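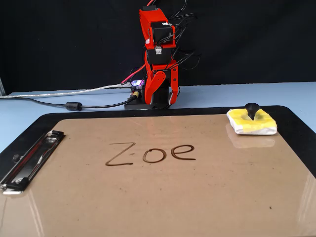
Week 3: Chores, and how far machines have come with them

Reading for today: the Ludano handout, sections on wiping and folding. Bring your chore list from last week.

1. What counts as a chore

For this course a chore is a short job a person does without much thought, in a place that was not built for a machine. Wiping a board is a chore. Stamping the same part in a fenced cell is not, and machines have done that well for decades.

2. Writing and wiping

A name of three letters looks like a small job. The arm has to keep the marker pressed evenly while all its joints move at once. Small motors have some play in the gears, and it shows up as a waver in long straight strokes. Look at the Z in "Zoe".

Wiping is harder to judge. The arm must pick up the eraser, keep it flat and know when the writing is gone. A tall knob on the eraser gives two stiff fingers something to close on. Ask yourself whether changing the tool is cheating. People put handles on things too.

3. The Findmont log

Our practice log has 1,206 tries at simple table jobs. Sort them by job before you work out any success rate. A single rate for the whole log hides the fact that pushing is easy and grasping cloth is not.

4. Where we stand

Shop floor: sorting and moving known parts, yes. Loose cables and bags, sometimes.
Home: floors, mostly. Dishes, laundry and tidying, not without a person nearby.

For next time

Pick one chore from your list and split it into no more than 12 steps. Mark each step a machine could do today with no one helping. Hand in one page at the Ulloa lab - paper only, please.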